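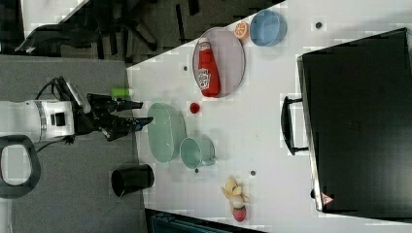

*Breakfast-table setup, arm on the left, ketchup on the plate.*

I promised a few people I'd write up the Bument arm once we'd lived with it for a while, and it's been nine months now, so I've run out of excuses. This is mostly a review for people who have to put a number on a form before they're allowed to buy anything. If you want joint speeds and torque curves, the spec sheet has them and I'd only copy them wrong.

Quick background. We're a small group, we do tabletop pick-and-place with everyday stuff (plates, bowls, mugs, fruit), and we bought one arm with the two-finger gripper through Drullmont as a bundle. I did the purchasing. I'm not the best programmer in the room by a long way, but I'm the one who gets the invoices, and it colors how I feel about things!

## The arm itself

I like it. I really do. It's smooth, it's quiet enough that I can take a call at the next desk, and it holds its calibration from one week to the next without anybody fussing over it. Power-up to first move is quick. The teach mode is easy too – Hiba Sfeir joined us in August and was moving fruit around with it before lunch on her first day, with the quick-start guide open and me mostly staying out of the way.

The reach is where I'd tell you to slow down and measure. On paper it covers our table. In practice it covers the part of the table you'd like it to, as long as you don't also want it coming straight down onto things at the far corners. Once you need a particular wrist angle the useful area shrinks a lot. Before you order, tape out the area on the real table, put your biggest plate and your tallest bottle on it, and then talk to the seller. I taped ours out after we'd ordered and spent a grumpy afternoon moving the mount.

Cable routing is the other gripe. The gripper cable runs outside the arm and loops over the top. It works, and it has never come out on us, but you do have to leave slack in the right spot or it tugs when the wrist rolls all the way around. The guide gives this one sentence. I'd have liked a drawing.

## The gripper

Two fingers, parallel, angular, black. For small round things it's great. Cherry tomatoes, strawberries, that sort of size, no drama (we use play food for nearly everything, and it lasts). For mugs you can go for the rim or the handle and both are fine once you've settled on one.

Plates are the weak point. A flat oval plate with a thin rim gives the fingers very little to get under, and we ended up sliding it to the edge of the table first. That's a trick, and it eats time. If plates are your main job, price a different gripper from the start and don't let a bundle discount talk you out of it. I'd say the same about big soft packaging, though we haven't done much of that.

Bowls sit in the middle. Sloped sides are okay from the rim, and annoying from anywhere else.

## What it cost us after it cost us

Right, so this is the part I wanted to write. The quote from Drullmont was clear and they stuck to it. No complaints there. But the quote was for an arm, a gripper, a controller and a mounting plate, and that isn't a working station.

The extras came to $542 in the first stretch. I kept the receipts in one folder, so I know! Here's what was in it:

- spare fingertips, two sets
- a longer gripper cable
- bolts and spacers for the mount (the ones in the box were too short for our tabletop)
- cable clips and sleeving
- a Deltex power strip with proper switches
- tableware and play food

The tableware line is the one that made Silviu Lazăr laugh when I put it in the budget. He stopped laughing when we needed a second round of it. You want things in different sizes and shapes and colors, you want more than one of the awkward ones, and you want to be able to replace a cracked bowl with the same bowl. Buy duplicates on day one. The shop will change the line on you.

Then there's time, which my first budget ignored completely. Resetting the table between runs takes minutes every time. Putting together a new layout from scratch, checking it, and getting a clean first run takes us 20 minutes on a good day. Multiply that by however many layouts you're planning and you'll see why I now put staff hours in their own column.

Shipping, too. The arm came in a sturdy case and the whole thing needed two people to bring it up. Dalsgaard handled the delivery and left it at the loading door, which was what we'd paid for. Ask about delivery to the room. It was a small upcharge and I skipped it. My back remembers.

## Support

Good, with one wobble. We had a gripper fault that wouldn't clear, I wrote to Drullmont on a Monday morning, and Dayana Marulanda from their support desk called me that same afternoon and walked me through it. Very patient. It was a loose connector and it was my fault.

The wobble was the service plan. They offer a yearly one, and the first version I was sent listed the gripper as covered and the fingers as "consumable," with no word on which parts counted as fingers. I asked, they rewrote it, fine. Read yours carefully anyway. Fingertips wear, and if you run the thing most days you'll be buying them.

## How I'd budget it next time

We're planning a second station, so I've had to do this properly. Rhona Cairns signs off on our equipment and she likes a page she can read standing up, so I've got it down to a split: 80 percent of the money for the arm, gripper and controller, and the other 20 for everything else. That second part covers mounting, cables, spares, objects, delivery and a little left over for whatever I've forgotten. On the first station I'd set aside almost nothing for it and had to go back and ask, and I don't enjoy going back and asking.

A few other notes from my list, in no order:

Get a table with a light, plain top if you have any say in it. It's much easier to see where you've left things.

Leave floor space next to the table for a chair. Somebody is going to sit there for hours.

Ask whether the quote price for a second gripper holds if you buy it later. Ours didn't.

Leif Grønli, who runs a similar setup across town, leases his. He pays more over the full term and gets a swap if anything dies. If I had a hard deadline and no spare hands I'd think seriously about that. For us, buying made sense, we use it nearly every day and we're not in a rush if it's down for an afternoon.

## Would I buy it again?

Yes, the arm for sure. I'd get the same controller, the longer cable from the start, and I'd take a flatter-fingered gripper as a second option for plates. I'd knock off a point for the short bolts and another half for the cable guide, and I'd give Drullmont most of that back for picking up the phone. The order for station two goes in once Rhona's had her page, and if the plate gripper is any good I'll add a note about it at the bottom here.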